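Notes on the drive removal paper, part two

January 2, 2025

I said in June that I would write up the disassembly work once we had numbers I was willing to stand behind. We have them now, so this is the long version. The short version is that a learned search step on top of plain force control beat the all-learned policy, and it did so with a lot less data.

Some background for people who came in after part one. The project is called Cillden. The goal is to take old desktop computers apart without wrecking what's inside, so that drives, memory and boards can be tested and used again. Most recycling lines shred the whole thing, or pay people to pull parts by hand. A robot that can pull parts has to deal with the fact that no two cases are laid out quite the same, and that the inside of a used computer is full of loose wire.

We split the job into small skills: open a latch, unplug a connector, lift a module, put the module somewhere. This post is about lifting and carrying hard drives that sit in plastic caddies. It sounds like the easy one. I thought so too when I agreed to do it.

The two methods

The first method, which we call Arkum in the code, is one network from start to finish. It takes camera images and wrist force readings and puts out arm motions. We trained it on 400 demonstrations that I drove by hand over a few weeks.

The second is called Siregar. It's older in spirit. A vision model finds the caddy and proposes a grasp. Then a force controller takes over, and a small learned policy sits on top and makes tiny corrections while the drive is sliding out. The small policy only has to answer one question: which way should I nudge to bring the side load down? It was trained on 12 drives in 6 different cases, and the rest of the behavior is ordinary control code that you can read.

I should say that I expected Arkum to win. I had spent most of the year on it. The bet was that enough demonstrations would cover the odd cases, and that the hand-written parts of Siregar would break as soon as we moved to a case it hadn't seen.

What goes wrong during a lift

Caddies are made to be pulled by fingers. The rails flex, and a person uses that flex without thinking. A gripper that pulls along a straight line will usually get one side moving before the other. The caddy turns a little, the rail bites, and the force goes up fast. If the controller pulls harder at that point, you get a cracked rail or the whole chassis sliding across the table.

The second kind of failure comes after the drive is free. By then it's hanging from the gripper and has to be moved over the rest of the machine. Memory slots and connectors stick up, and cables stand up higher than they look in the camera view. Clearance here matters more than speed. A bumped connector housing can ruin a board that was otherwise fine, and the force reading from a light bump is small enough to get lost in the noise. 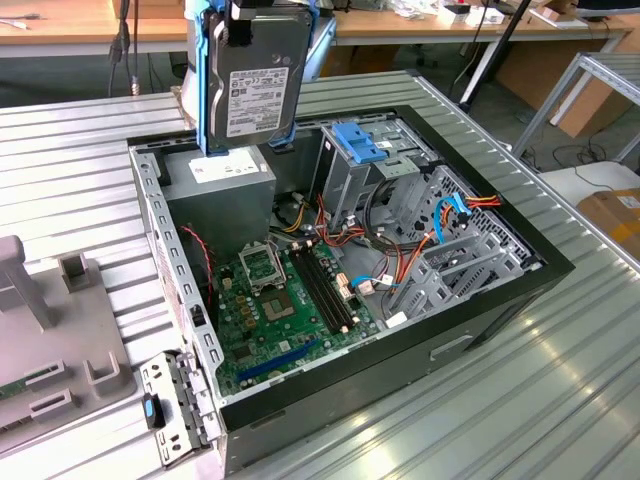

Results

We ran both methods on the same cases and started every run from the same arm pose. A run counted as a success only if the drive ended up in the tray with no visible damage to the caddy, the board or any connector.

Siregar was clearly better on cases that were in neither training set. On the familiar ones the two were close, and I wouldn't argue with anyone who called it a tie. The difference was almost all in the sliding phase. Arkum would get a side load, hesitate, and then repeat the motion that had caused it. Siregar backed off a little, shifted, and tried again, which is what we built it to do.

Arkum did better at one thing, the carry. It learned to lift high before moving sideways, and it steered around tall cable loops more smoothly than our planner did. I think this is because I was careful about it in the demonstrations. I was less consistent about how I freed a stuck rail, and the network copied that too.

We then tried the obvious mix, with Siregar for the grasp and slide and Arkum for the carry. It worked, but the handoff between them was touchy. If the drive was swinging when Arkum took over, it behaved badly for the first second or so. Adding a short pause fixed most of that and made every run slower.

Things I got wrong

The force threshold for backing off was too low for the first batch. We threw those runs out and did them over.

I also logged force at a lower rate than I should have for the early demonstrations. When I went back to look for light bumps during the carry, the data wasn't good enough to tell. The new logger keeps a window of 2000 samples around each contact event, and that has been plenty so far.

The last one is about labels. Our vision model was using the printed label on the drive as a strong hint for where the caddy was. Cover the label with plain paper and the grasp proposals drift. We retrained with labels masked at random and the drift got smaller, but it's still there.

What's next

Connectors. Pulling a drive is only useful if its power and data cables are already off, and for these tests I unplugged them by hand before each run. The Mernby group has a soft cable model that they've agreed to share, and I want to see if it's fast enough to run while the arm is moving. My guess is that it will need to be cut down a lot.

The training code for the small policy is nearly ready to share. The demonstrations will take longer, mostly because the file naming is a mess and I'm the only one who knows what half of it means.

Comments (6)
Shares: 12

Recent posts
Notes on the drive removal paper, part one
Calibrating a wrist force sensor without losing a day
Why we stopped using suction for memory modules
A small script for sorting demonstration logs

Contact | Copyright 2025 | Back to top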